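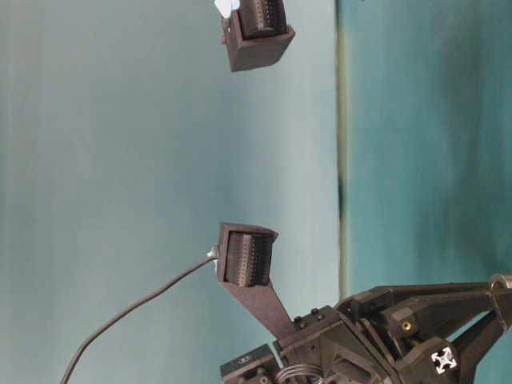

4. Before you ask it to fold anything

By now the Barta arm is bolted down, plugged in and has stopped beeping. You will want to hand it a chore. Please read this section first, as the chore you have in mind is probably one it can't do.

4.1 Checking the fingers

1. Press Stop and wait for the green light on the base to go out.

2. Open the fingers all the way from the Hand menu. Nothing should be in the grasp, including yours.

3. Look at the ribbed pad in the housing at the end of each finger. Lint goes straight for the ridges. Brush it out with a dry toothbrush you no longer have plans for.

4. Follow the thin black cable from the finger housing. It should hang in a loose curve. If it is pulled straight, let out more slack before you move the arm.

5. Close the fingers on a folded dish towel and tug. If the towel slides, clean the pads again and repeat step 2 onward.

CAUTION: Keep hair, sleeves and apron strings away from the hinges. The arm can't tell an apron string from a dish towel, and it is fond of dish towels.

Note: Don't oil the pads. A customer in Rurska did, and wrote to us at length about a casserole lid.

4.2 Picking a first chore

The following work most days:

Moving dry cups from a rack to a shelf
Putting socks in a basket (pairing them is another matter)
Passing parts from one bin to another, if the parts are all the same and you are patient

The following do not work yet, whatever the fellow at the trade fair told you:

Fitted sheets
Wet glasses
Anything involving a cat

Ilona Pintér in our test kitchen ran 26 bath towels through the folding program. It folded 4 of them. One more ended up in a shape she described as "decided." She can do the whole pile during the weather report, and we have asked her not to mention this to buyers.

4.3 Running the chore

1. Clear the work area of anything you would miss.

2. Choose a chore from the list and set the speed to 2. Higher speeds are there for shop-floor bins and for people who own spare cups.

3. Press Start and stay in the room. We know this defeats the purpose.

4. If the arm stops halfway and appears to be thinking, give it a minute, then press Stop and finish the job by hand.

CAUTION: Never reach in to help while the arm is moving. It doesn't know it is being helped.

Note: The pads should last around 3,000 grips. Order new ones from Fesberg and quote the number on the base plate – the one on the box is for the box.

Section last changed 12/08/2019, K. Bozsik. Wet glasses moved to the second list.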